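Speaker notes: Buying airplanes when you are small
Regional carriers session, afternoon slot, 35 minutes plus questions

Opening. Say hello, thank the hosts, wait for the people at the back to find chairs (there is always a draft from that door, so let them get settled). I'd like to start slowly with this one, as the room will be half airline people and half folks from the finance side, and they don't always laugh at the same things.

Start with the size of us. Vindivham flies short routes between towns that most people in this room would have to look up, and I say that with love. When we went looking for new turboprops we were asking for three airplanes, with an option on a few more if the summer was kind. Compare that with the carriers who order by the hundred and get their chief executive photographed shaking hands at an air show. Pause here. Let them picture it.

The point to get across early is that a small order is still a very large decision for the airline making it. If a big carrier picks the wrong type, it has a bad few years in one corner of its fleet. If we pick the wrong type, that is the whole company, and the pilots, and the lady who has been meeting the morning flight with a thermos since before I joined. 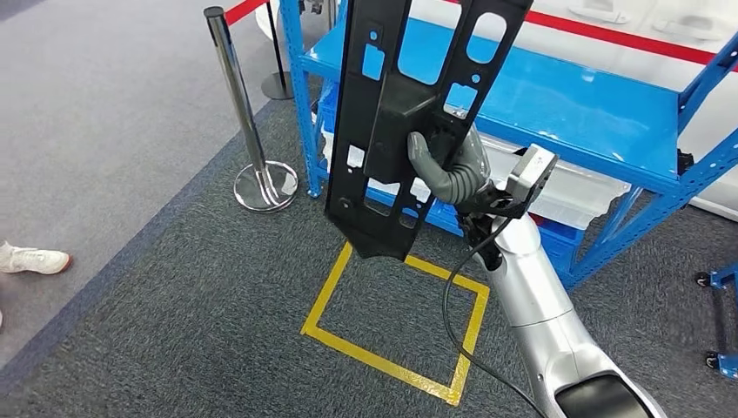

So how did we go about it? We did what I suppose everyone does, which is make a long list and then quarrel over it. We had two manufacturers still talking to us by spring, and a leasing company, Fornura, offering used airplanes of a type we already flew. I'll be careful in this part. Both manufacturers were courteous throughout and I'm not going to name them, so please don't look at my face for clues when I describe the one with the better coffee.

Talk through the three questions we kept coming back to. Go gently, these are the meat of it.

First, seats. Our busiest route will fill 48 seats on a good day and leave a lot of them empty in February. One of the new types had more seats than that and a lovely cost per seat on paper. I was quite taken with it for several weeks! But cost per seat only helps you if there is somebody sitting in the seat, and our winter loads simply don't get there. Cost per trip was the number we should have had at the top of the page from the first day, and it took us far too long to move it up there.

Second, parts. Tell the story of the propeller blade that went to the wrong island. Keep it short, it has a way of growing. What matters is that a common type has spares scattered all over the world, and a brand-new type has them in one building, with everyone else's name on the waiting list ahead of yours. We asked Cellex, who handle our component support, to price both cases for us, and the gap was wider than I had guessed. A good part of it was plain waiting time: an airplane sitting on the ground with its crew in a hotel.

Third, people. Pilots and mechanics have to be trained on a new type, and while they are being trained they aren't flying or fixing the old one. A large carrier can take a few dozen people off the line and hardly feel it. We'd have been borrowing from our own summer schedule. I remember looking at the training plan and thinking it was perfectly sensible in every line and quite impossible as a whole.

Slow down here and have some water.

Now the manufacturers' side of it, because I do think they deserve a kind word. Selling three airplanes costs them nearly as much effort as selling thirty. There are the demonstration flights, the visits, the long evenings with the lawyers over engine guarantees. They know there is a fair chance we'll go for the used ones at the end of it all, and they come anyway. When we called to say we were going with the lease, one of them sent a gracious note and asked what would have changed our minds. I thought that was a very good question, and I gave them a longer answer than they probably wanted, as you can imagine.
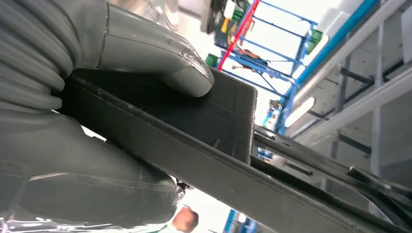

Agbeko wrote back, after reading an early draft of these notes, that I was being much too nice about all this, and that a small airline which chooses used airplanes every time will wake up one day with a fleet no one wants to finance. The fuel burn alone, they said, ought to have kept us talking to the manufacturers for another season, and a lessor's monthly rate looks cheap right up to the first heavy check.

Read that out as it stands. They arrange aircraft loans for a living, so they do have a view, but it's a fair criticism and I'd like the room to hear it before I answer.

My answer, more or less: they are right about the fuel. The new type would have burned noticeably less on every sector, and if prices climb again I shall be reminded of it at every budget meeting. On heavy checks, we wrote the return conditions into the lease line by line, and we set aside money each month against them. Our shortest lease in the package still covers around 2,355 flights at our present schedule, which gives us time to watch how the new types settle in with other operators. If they do well, we'll go back and ask again, and I hope they'll still pick up the phone.

If time is short, skip the part on engine guarantees and go straight to questions. If there's time to spare, do the propeller blade story properly, with the ferry.

Likely questions: whether we looked at electric types (yes, with interest, and the range isn't there for our longest route yet), and whether the options on the extra airplanes carried over into the lease. They did, and they run until June.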